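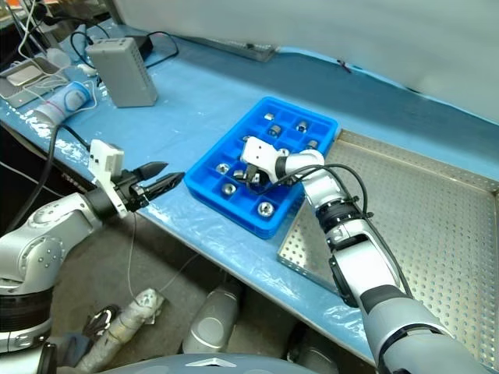

**Brerkdale water meter program enters second stage**

Brerkdale's utility will replace a further 3,000 household water meters between February and June, extending a program that began in the Gindow district last winter. The new units report consumption every two hours by radio and replace mechanical meters up to 32 years old.

Project engineer Rocío Ledesma said older meters under-register at low flow, so slow leaks past the boundary valve often go unbilled. "We tested 26 units pulled from Gindow. The worst missed anything below a trickle," she said.

Supply will be shut off at each property during the changeover — usually for less than an hour. Households will get a card in the letterbox beforehand. Pipework on the house side of the meter remains the owner's responsibility.

Contractor Bustos will carry out the work. Tariffs are unchanged until the next pricing review, according to billing manager Ezequiel Aguirre.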